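Right, a thread, because three people have now messaged me asking what happened with the vanilla and I am not typing it out three times. Get a cuppa. It's long.

1/ Background for the newcomers. Last June I decided I was going to make my own vanilla extract. I'd been paying silly money for the little supermarket bottles and I bake most weekends, so I was going through the stuff like water. How hard could it be. Beans, booze, cupboard, done.

2/ First problem: beans. The ones at the shops in Landham come in a glass tube, two to a tube, and they're dry as old bootlaces. You want them bendy. You should be able to wrap one around your finger without it cracking, and the smell should hit you before you've got the packet properly open.

3/ I ended up ordering from Sirkerell, who do spices by post. I'd only ever bought their cardamom before. You can get the beans graded, and the lower grade is the one you want for extract, which made me very happy because it's also the cheaper one! The fancy plump ones are for scraping into custard. I bought 60.

4/ Yes, 60. I know. My other half said the same thing in the same tone of voice.

5/ Second problem: what to put them in. People have VIEWS about this. Vodka is the neutral choice, bourbon goes all caramelly, dark rum is lovely but then everything you bake tastes faintly of Christmas. I did two big jars, one vodka and one rum. If I did it again I'd do a little one with brandy as well.

6/ The method, such as it is: split the beans lengthways, leave them joined at the top if you're feeling neat (I wasn't), put them in a clean jar, cover completely with the booze. Lid on. Dark cupboard. Give it a shake whenever you remember it's there. That is honestly the whole recipe and I feel a bit of a fraud giving it a number.

7/ The covering completely bit matters though. Anything poking up above the line goes slimy and weird. I had to fold mine in half to get them under, and a couple kept springing back up like they had somewhere to be. I pushed them down with a shot glass in the end and left it in there for a fortnight.

8/ Week one it looks like weak tea. You open it, you sniff it, it smells like a student party. Do not panic and do not add sugar. I nearly added sugar.

9/ By 14 weeks the rum one smelled like the inside of a good bakery and the vodka one still smelled like vodka that had walked past a bakery. I made shortbread with both and you could tell which was which straight away. Put the lid back on and went away grumpy.

10/ Temperature might be part of it? Our kitchen is freezing through winter. We've got that old place out past Camside with the floorboards you can feel the wind through, and the cupboard I'd picked was on the outside wall. I shifted both jars to the one beside the hot water system and the colour started coming along much faster. Could be coincidence. I'm not a chemist.

11/ Anyway! Bottling. The vodka jar finally came good and I strained the lot through a coffee filter, which takes forever, so pick a night when there's something decent on telly. Brown glass is what you want, to keep the light off it, and small is better than big because you're not opening the same bottle a hundred times. 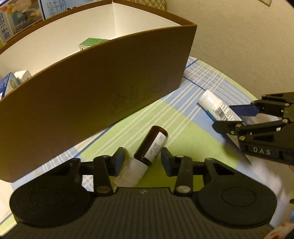

12/ Yensuk replied to the last one to say straining is a waste of an evening, that the little black specks are the best part, and that anyone pouring them down the sink ought to be ashamed. Also that a cut-up bean should go in every bottle so you can keep topping it up for years.

13/ Okay, fair, and I've gone back and forth on this. The specks are gorgeous in ice cream or a pale icing. But I make a lot of plain white buttercream for other people's cakes, and they do ask what the bits are. So, strained for cakes, speckly for us. The piece of bean in the bottle is a great shout and I've done it with the ones I'm keeping.

14/ Topping up does work, by the way, just don't get greedy. Use a bit, replace a bit, leave it alone for a while. If you tip out half and refill it you're basically back to week one and the student party.

15/ The final tally was 23 little bottles. I've kept six and the rest are for presents, so if you're related to me please act surprised.

16/ A few of you asked about labels. Use the peel-off kind that comes away in water, or you'll be standing at the sink in a year's time scraping at the glue with your thumbnail. Write what alcohol it is and the month you started it. I didn't write the alcohol on my first lot and had to open every one of them to sniff. Not the worst job I've ever had.

17/ What to do with the used beans: rinse them, dry them on a rack for a few days until they're brittle, then shove them in a jar of caster sugar. Vanilla sugar for months. Or whizz the dried beans up in the grinder and add a spoonful to biscuits. I did that last weekend and they went before they'd cooled.

18/ Someone also asked whether you need one of those countertop infusing machines. I looked one up and it was $2,199. Two thousand, one hundred and ninety-nine dollars, to do what a cupboard does. You could buy beans until you were 90.

19/ Does it save money? If you bake a lot, yes, over a couple of years. If you make one pavlova at Christmas, buy the little bottle and get on with your life, love. But the flavour's rounder than anything I was buying, and I put twice as much in my custard now because I'm not rationing it.

20/ Rum jar gets strained next month. I'm leaving it as long as I can stand to, because it's still getting darker every time I look. Happy to post the shortbread recipe if people want it - it's my nan's, and it's mostly butter.

21/ Oh, and to the person asking about imitation essence: no judgement at all, it's perfectly fine in anything that gets baked hot and hard. Save the good stuff for custards, cream and icing. Right, I've got a sponge in the oven, back later.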